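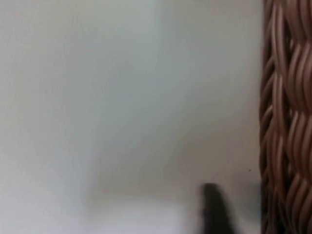 Budgeting for a used two-arm setup: what am I forgetting?

Posted by Butden in Small Shop Automation

We pack small parts into gift baskets and I have been handed the job of pricing a robot to do it. I have a quote from Loletti for 2 arms with grippers and wrist cameras. They want the deposit by Friday, naturally. Right now our whole test is blocks and a wicker basket on a white table. My budget sheet has three lines on it: arms, table, "misc." My boss likes the sheet very much, which worries me. What belongs under misc?

Amundsen

Misc is where the money lives. On our last cell the arms were a bit over half the total. The rest went to mounts, cables, a safety stop, spare fingers and 116 hours of somebody's time, which had been budgeted at zero because he was "already here." Put 10 percent aside for fingertips and cables alone. Ask Loletti who pays freight on a return, and get it in writing before the deposit goes anywhere.

Also think about where the cameras go. A wrist camera parked next to a basket gives you a lovely close-up of wicker and a lot of blurry table. Price a fixed one too.

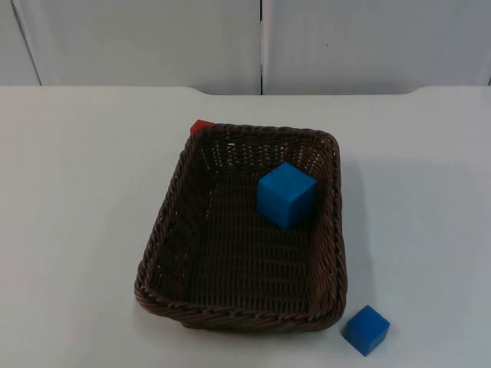 Fixed view of the table: one blue block in the basket, one outside it, and a bit of red behind the back corner.

I'd want a second fixed camera for whatever that red thing is. Baskets are good at hiding stock.

himov_22

just rent one

Loletti_refugee

Renting is fair advice, if short. We rented for around 5 months before buying and found out our table was the problem, a much cheaper thing to replace. Check whether rent counts toward the purchase. Ours did, on page nine, in gray type.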